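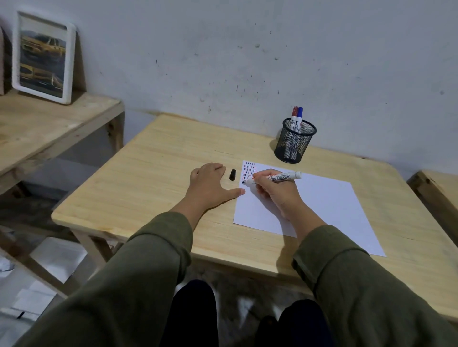 Chapter 4. Counting faults by hand

A fault log lies more often than a robot does. The Pumus line is the case we'll use all through this chapter, so get the outline straight now. A palletising arm, a light curtain, a controller by Idevik. The arm was meant to stop when the curtain broke. Mostly it did. The tally sheet is the oldest tool for a job like this and still the best to start with -- plain white paper, short upright strokes in rows, red and black and blue, one colour for each kind of event, and a marker you can uncap in a hurry. Start top left. Leave the rest of the page free, you'll want it.

In our scheme black is a normal stop. Blue is a late stop. Red is no stop at all, and after a red you isolate the cell and go and find somebody. No finishing the shift first. At Pumus they finished the shift first.

What happened, short version. December, night shift, 2536 cycles on the counter. Petrică Coman reached in to free a carton and the arm carried on through its move. Bruised shoulder, broken watch strap. He was lucky and says so. The controller log for the same minute reads "stop OK".
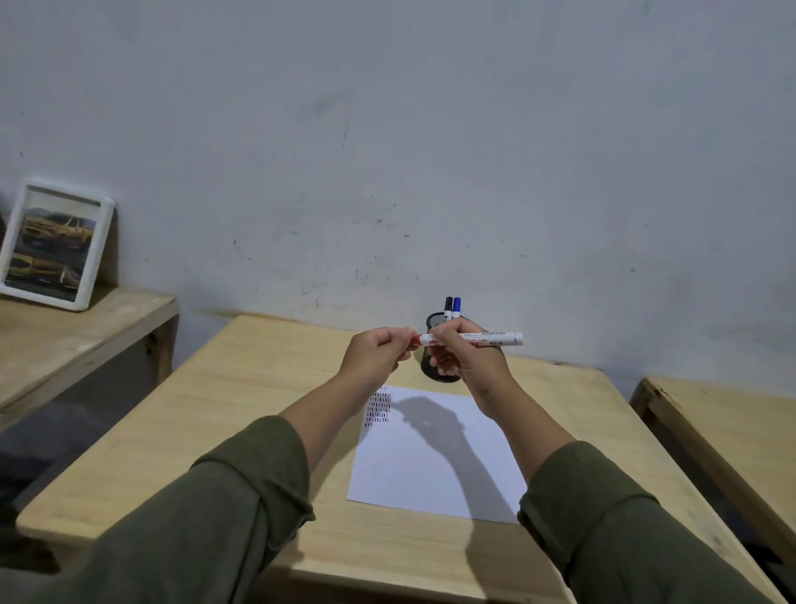 So which do you beleive, the man or the log? Raluca Crăciun, who ran the inquiry, took neither on trust. She had the cell fenced off, put a foam dummy on a pole where Coman had stood, and ran the whole move again and again with two people watching and the log screen turned to the wall. 331 trials. Strokes on paper, then compare with the log afterwards, never during.

The log showed 331 good stops. The paper showed 114 late ones.

Cause: the controller wrote its "OK" when the stop command was sent. Not when the arm was still. A worn brake on the second joint let it drift on after that, and nothing in the software was looking at the brake. Two faults then, one mechanical and one in the record keeping, and the second hid the first for months. Keep them apart in your notes. Students run them together every year and lose marks for it.

4.1 Before you start a tally

Fence the cell. Key out, key in your pocket. No live person in the reach of the arm, ever, dummy only.

Agree what counts as late. Write the limit on the sheet before the first trial. Alistair Kerr's team at Rusu left this till the end and had to throw out a full day.

One person marks, one calls. Swop over when you get tired.

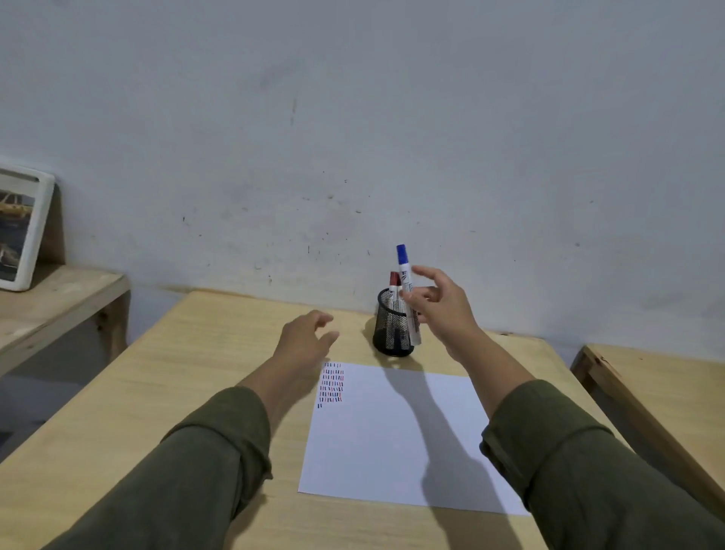 Mark each trial as it happens, in order, so that runs of the same colour show up. At Pumus the late stops came in clumps -- brake warm after a long spell of work, worse, then better again after a tea break. A bare total would have buried that. Crăciun spotted it on the second sheet and it led her to the brake.

Don't tidy the sheet. Don't copy it out neat and bin the first one. A wrong stroke gets a ring round it and initials, and it stays.

The sums come in 4.2. Have the Pumus figures to hand, also the brake drawing at the back of the book (fold-out, careful, it tears). Section 4.3 goes on to what the firm changed, and what it didnt.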